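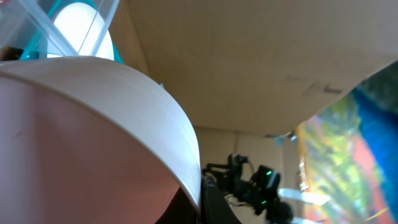 Notes for the Landby talk (25 mins, then questions)

Hello, thanks for coming, thanks for the tea. Check they can hear me at the back. If the heating's clanking, talk over it.

Start with the launderette. I was in Bovville for a completely different job, photographing shopfronts for the council, and it rained so hard I went in to keep my camera dry. Ended up staying three hours! People talk in launderettes. They've got forty minutes and nothing to do with their hands. A woman told me she'd moved house the week before and I was the first person she'd had a proper chat with since. I asked if I could take her picture by the dryers, and she said only if she got a copy.

So that's the rule I've kept. Everyone gets a print. A real one, on paper, posted or dropped round.

NEXT SLIDE

Numbers, quickly. 206 people so far, across four launderettes. I've taken more than 3,000 pictures to get there, and most of them are dreadful – blinking, or me catching my own reflection in a washer door. (Pause, they usually laugh. If they don't, carry on.)

Money. The first year was all out of my own pocket. Then Stosetti, the print shop, offered to do the copies at cost, and we got a grant of £1,000, which went on paper and postage and a second-hand flash I hardly use. Somebody always asks about the flash. I don't like it, it makes people sit up straight.

NEXT SLIDE – the Correa wall

Correa is the one on the corner by the bus station, open till 9pm. They let us hang the portraits above the folding tables. I'd thought we'd want a gallery and I'm so glad we couldn't afford one. People come in with a bag of sheets and find their neighbour up there, or themselves. One man brought his whole family in to see his and they hadn't even got any washing.

Tell the one about the upside-down print here if there's time. Skip it if we started late.

NEXT SLIDE

Asking. This is the bit people email me about, so slow down. I sit for a good while before the camera comes out. I say who I am and where the picture will go. If they say no, I put it away and we keep chatting. If they say yes and change their mind in March, it comes down off the wall, no fuss.

I don't write captions about anyone's troubles. First name if they want it, and one thing they said that day.

Last slide is the sign-up sheet for the Landby sessions. Pens on the table by the door. Questions!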